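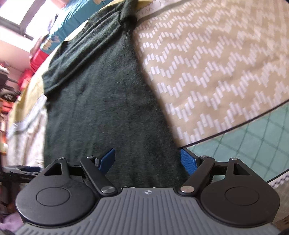 *Figura 4.1. Pieza textil de color verde oscuro y superficie vellosa, extendida sobre una cama junto a otros textiles.*

# Capítulo 4. Clasificación y plegado de textiles domésticos

## 4.1. Planteamiento

El plegado se estudia aquí como una operación de reducción de superficie con tres condiciones: que la pieza resultante quepa en el hueco asignado, que no adquiera marcas permanentes y que pueda extraerse sin deshacer la pila. Las dos primeras dependen del tejido. La tercera depende sobre todo de la posición del último doblez, asunto que se trata en el apartado 4.5.

Antes de plegar hay que identificar la pieza. El paso parece trivial cuando se trabaja con sábanas, pero deja de serlo con géneros gruesos y de superficie irregular. Extendida en parte y vista desde un lado, una toalla de rizo se confunde con facilidad con un jersey de punto, y la figura 4.1 sirve de caso para este problema: el color y el aspecto velloso no bastan para asignar la pieza a una u otra clase. La identificación exige localizar un borde. Un dobladillo recto y continuo indica toalla o manta; un remate elástico, una costura de hombro o una abertura de cuello indican prenda.

## 4.2. Superficie de trabajo

La cama es la superficie más utilizada en viviendas sin mesa de plancha. Ofrece extensión suficiente para piezas grandes, aunque presenta dos inconvenientes: el colchón cede bajo la presión de la mano, de modo que el alisado resulta menos eficaz que sobre un plano rígido, y la colcha arrastra la capa inferior del tejido cuando se tira de una esquina. El segundo efecto se corrige levantando la pieza antes de desplazarla.

Conviene reservar una zona libre del tamaño de la pieza mayor y mantener los demás textiles en el perímetro – nunca debajo de la pieza que se pliega. En los ejercicios de este capítulo se supone una zona libre cuadrada de 87 cm de lado, salvo indicación contraria.

## 4.3. Gramaje y número de dobleces

El gramaje (masa por unidad de superficie, en g/m²) condiciona el grosor de la pila. Para los cálculos se emplean dos géneros de referencia:

| Género | Gramaje (g/m²) | Dobleces máximos |
|---|---|---|
| Punto fino Grolon | 206 | 4 |
| Rizo Sartori | 500 | 3 |

Cada doblez por la mitad duplica el número de capas. Con tres dobleces se obtienen ocho capas; con cuatro, dieciséis. En el rizo, el cuarto doblez produce un lomo abultado que impide apoyar la pieza siguiente en plano. En el punto, el límite lo fija la deformación del tejido en la arista.

Los estantes del armario Koltier, que se usa como modelo en los capítulos 4 y 5, admiten pilas de hasta 7 piezas de rizo plegadas según el método A. El módulo Grusar, más estrecho, requiere el método B y se describe en el apartado 4.6.

## 4.4. Secuencia previa al plegado

1. Separar la pieza del resto y extenderla por completo.
2. Localizar al menos un borde y determinar la clase.
3. Comprobar el tacto en costuras y dobladillos. La humedad residual se concentra en estas zonas, y una pieza húmeda no se pliega.
4. Alisar desde el centro hacia los bordes, con la palma abierta.
5. Orientar el lado largo en paralelo al borde de la cama.

Las prendas de punto se colocan con la cara delantera hacia abajo y las mangas extendidas – las toallas admiten cualquiera de las dos caras, salvo que lleven cenefa.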